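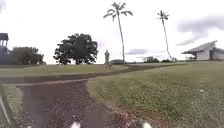

*The dirt path and the lawn beside it, under heavy cloud.*

# Can a machine do the outdoor chores yet? Questions we receive at Skusbridge

**Do you have a robot that can take care of a property by itself?**

No. We have machines that do parts of the work. Mowing open grass is the part that works best. Carrying a load along a known path works on most days. Raking gravel, picking up palm fronds and cutting the edge of a lawn are still done by people.

**Why is a path difficult? It looks simple.**

For a person it is simple. For a machine the question is where the path stops. On a dirt path the edge is ragged, with small stones in the grass and grass in the dirt. A paved sidewalk gives a clear line. A dirt path gives many small decisions, and our software Kusuma still makes some of them badly.

**How much can it carry?**

The Tollgate cart takes 65 pounds on flat ground. On a slope please load less. The cart is made for bags of soil, tools and cut branches, and it should not carry anything alive. 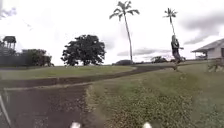 *Reading time for the rest of this page: 2 minutes*

**What happens when somebody walks across the grass?**

The machine should slow down first, then stop and wait. It does not try to guess where the person wants to go. In our tests on Tuesday it stopped too early many times, and we prefer this to the opposite. But it makes the work slow, and customers should know this before they order.

**Does it work when the sky is cloudy?**

Yes. Flat gray light is often easier than strong sun, which makes hard shadows under the trees. Rain is another matter - we bring everything inside.

**How large a lawn can the mower do on one charge?**

The Dudonetti mower does 2,000 square yards if the grass is short. With tall or wet grass, expect less. Charging takes one night.

**Can it choose the correct way when the path divides?**

If you have shown it the route before, usually yes. If you have not, it stops and asks on the phone app. We tried to let it choose alone in January and we turned this function off again.
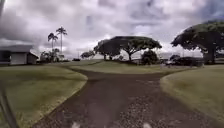

Kusuma on my phone asked me which way to go 16 times in one afternoon, writes Oriel, and by the end I was walking next to the cart, so I could have pushed a wheelbarrow. We think this is a fair complaint. The new version remembers your answer for each fork, but you must still give it the first time.

**Will it save me time?**

For mowing, yes. For carrying, only if you have the same trip many times. A distance of 200 yards, repeated all morning, is a good job for the cart. One trip per week is not.

**Can I rent before I buy?**

Yes, by the week. The mower and the cart are rented separately. Please send us a simple drawing of your paths with your request, also the narrow ones.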